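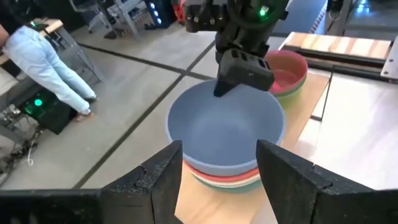 Moon soup mugs from Bratedis: worth the money?

plumduff
Evening all. I've been eyeing up the big Moon mug on the Bratedis site for ages, the round one with the craters and the chunky handle. My sister wants it for January (her birthday) and I'd love to get her the matching bowl as well, but the reviews are all over the place. There are 269 of them and I've read far too many! Has anyone here lived with one?

custard_and_cardi
Oh, I love mine! It holds 403 ml, so a proper helping of tomato soup with room left to dunk your toast, and the craters are lovely to hold on a cold evening. Do buy the bowl too, she'll use it for everything. 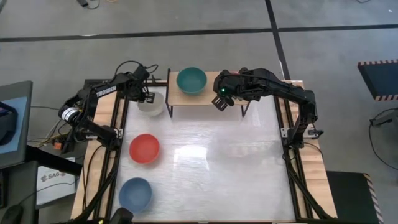

Teal bowl up on the shelf, red and blue ones lower down

teapot_tilly
I'm going to disagree, sorry custard. The mug is sweet but the handle is too small for my fingers, and the glaze on ours went dull after a winter in the dishwasher. The Custmont one is plainer but I reach for it every morning.

custard_and_cardi
Fair enough, though mine only ever gets washed by hand, so perhaps we're both right. I did find the Custmont a bit heavy once it was full.

oldbiscuit
Bruvance do a moon one as well, if the crater look is what she's after. Smaller, mind you, and the lid rattles.

plumduff
Thank you all, you're so kind to write such long answers. Tilly, did you ever ask Bratedis about the glaze?

teapot_tilly
I did, and they offered me a new one, which was decent of them. I asked for a voucher instead and bought socks.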